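Corinach opens applications for 200 kitchen and service jobs

Corinach, the contract catering company, has opened applications for 200 kitchen and service positions at its cafeterias and event halls. The openings cover kitchen helpers, line cooks, servers, dish room staff and shift supervisors. Applications are accepted online and at the company's hiring office in Vimik through the end of February.

Most of the jobs are full time. Part-time shifts are offered for servers and dish room staff only, with a minimum of 4 shifts a week. All positions start with a paid training period, after which new hires are assigned to a site in Vimik, Nyaga or Tatine.

Nii Korletey, who heads recruitment at Corinach, said the company is filling vacancies left open last year as well as new posts tied to a second cafeteria in Nyaga. "The Nyaga site will take the largest share of the new people," Korletey said. "We are asking applicants to tell us on the form if they can work there, and to list a second choice."

Applicants must be at least 18 and legally allowed to work. A high school diploma is required for supervisors and preferred, but not required, for the other jobs. Line cooks need two years of paid kitchen experience. Supervisors need four years in food service, including one year in charge of a shift. No experience is needed for kitchen helper, server and dish room posts.

A food handler card is required before the first day on site. Applicants who do not have one may still apply and can take the course during training. Corinach will pay the course fee for anyone hired, but will not refund people who paid for the card on their own before applying.

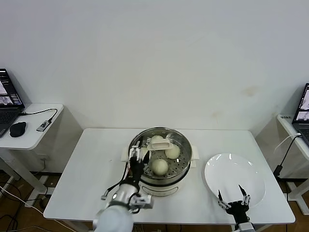 Steamed buns in an electric steamer.

Selection will be done in two stages. The first is a short written test on food safety, basic math and reading a work order. Candidates who pass will be called for an interview. Line cook candidates will also be given a practical test in which they prepare one hot dish and one cold dish from a set list. The list will be sent with the interview letter. Candidates should bring their own knives and closed, nonslip shoes. Aprons and hair covers will be supplied.

The written test will be held at the Vimik hiring office and at the Tatine event hall. Doors open at 8:30 a.m. and the test begins at 9 a.m. People who arrive after the start will not be let in and will have to wait for the next hiring round. Test dates will be sent by text message and email after the application window closes.

Pay depends on the job and the site. Corinach said hourly rates for each post are shown in the full notice on its careers page, along with the extra rate for night and holiday shifts. Employees get a free meal on each shift. Health coverage begins after six months for full-time staff.

Ívar Brøndum, who manages training for the company, said the training period has been made longer for line cooks and now runs six weeks. For other positions it remains two weeks. "Cooks were getting to their sites without enough time on the equipment they would be using there," Brøndum said. "The kitchens are not all set up the same way."

To apply, candidates must fill out the online form and attach a copy of a photo ID, proof of work experience where it applies, and any food safety certificates. Paper forms can be picked up at the Vimik office from 9 a.m. to 4 p.m. and must be returned there in person. Forms sent by mail will not be accepted. There is no application fee, and the company warned job seekers not to pay anyone who offers to submit a form or hold a place for them.

Each person may apply for up to two positions on a single form. If more than one form is received from the same person, only the last one will be counted. Former Corinach employees may apply if they left at least six months ago and must give the name of their last site and supervisor.

The list of candidates who pass the written test will be posted on the careers page and at the door of the Vimik office. Questions about the form can be sent through the contact page. The hiring office said it will not give out test results by phone.

Related news
Vimik bus depot seeks drivers and mechanics
Nyaga school district posts substitute teacher openings
Food handler card: where to take the course in Tatine
What to bring to a kitchen job interview
Warehouse hiring in Tatine: written test results posted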